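Is 4,000 hand-gripper episodes enough, or are we kidding ourselves?
Forum > Manipulation > Data gathering

tinplate_moth
Our group has been collecting with hand-held grippers since February. Marker cube on each one, a person does the task, no robot involved. Prasitz claims you can train a decent two-handed policy on this. We've got 4,000 episodes and I still don't believe it. The loss curve looks lovely and the arm still misses the box.

ohmcreek
What's the split? 4,000 of one task or 4,000 of everything?

tinplate_moth
Six tasks. Picking small stuff out of a box is the biggest, the rest is folding and stacking.

gravelbar88
So most of it is one person's habits at one table. I'd throw half out. We trained on 549 clean ones from the Kolev set and it beat our big pile.

ohmcreek
Beat it on what, though? If you tested at the same table you collected at, that's a memory test. I've heard the "small and clean" line for years and the test setup is always suspiciously friendly.

gravelbar88
Fair, it was the same room. Different objects. I'd still take clean over big.

saltbushpete
Has anyone checked how many episodes lose the markers? Wrists turn, a cube goes behind a forearm, and the pose gets filled in with a guess. Then you're teaching the robot the guess. Clokel's tool doesn't even flag it, it just smooths over the gap.

tinplate_moth
I checked four by hand and they were fine. Yes, I know, four. Our setup notes are on the Stallano wiki, pasting the box page so you can pick at it:

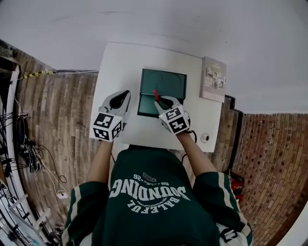 Page last changed: February, 4:06 pm

Box pick, two hands. Right gripper goes down into the lower tray and closes on the red piece, left stays beside the box. Keep the printed faces of both cubes in view of the head camera. Watch the cable on the right one. Discard the take if you drop the piece.

saltbushpete
"Discard if you drop the piece" is your problem right there. You're binning every recovery. No wonder the arm has no clue what to do after it misses.

gravelbar88
Disagree. Drops are mostly noise unless you label them, and who's going to label them?

ohmcreek
Also, left gripper off to the side of the box. If it idles for the whole take, you've got a one-handed data set with a passenger.

tinplate_moth
It holds the box on some takes. I'd have to look at how many. I'll keep the drops for the next batch and run it at a different table — not expecting miracles.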